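Senyo Abubakari

Senyo Abubakari is a cabaret performer, host and costume maker, best known as the founder of the Julletti Revue, a monthly variety night in Brelstead. Abubakari performs under the stage name Kramer and works mainly in drag, comic song and live lip sync.

Early career

Abubakari trained as a tailor and sewed for touring dance companies before going on stage. The first Kramer act was a six-minute number at an open stage in Skumow, sung in a borrowed band jacket. Regular bookings followed, mostly as an opening act for burlesque bills.

The Julletti Revue

The revue began in the back room of a supper club with three performers and a piano. It later moved to the old Brelstead ballroom, which seats 250. Each show has two halves, with the second given over to newcomers. Performers are paid from the door, and the host takes the same share as everyone else.

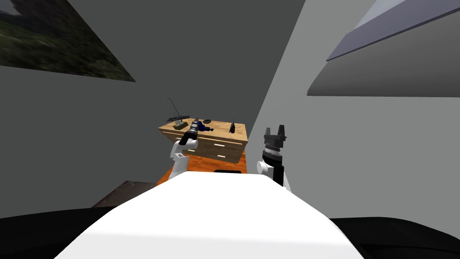

Costumes

Kramer's costumes are cut from secondhand menswear and upholstery fabric. The best known is the "Admiral" coat, which carries over 500 hand-sewn buttons and has been shortened twice. Abubakari also makes costumes for other acts in the revue and teaches a pattern-cutting class each September.

Recordings

A live album, Kramer at the Ballroom, contains songs from the revue's second season. It was sold only at shows and has not been reissued.

Related articles
Julletti Revue
Brelstead ballroom
Cabaret in Skumow
Lip sync performance

Comments (2)

palmcourt: The open stage was upstairs from the bakery, if anyone wants to add that. I played piano there for a while.

Dee R.: Does anyone have the track list for the live album? My copy has no sleeve.

Last edited 10 September 2020 | Contact | Back to top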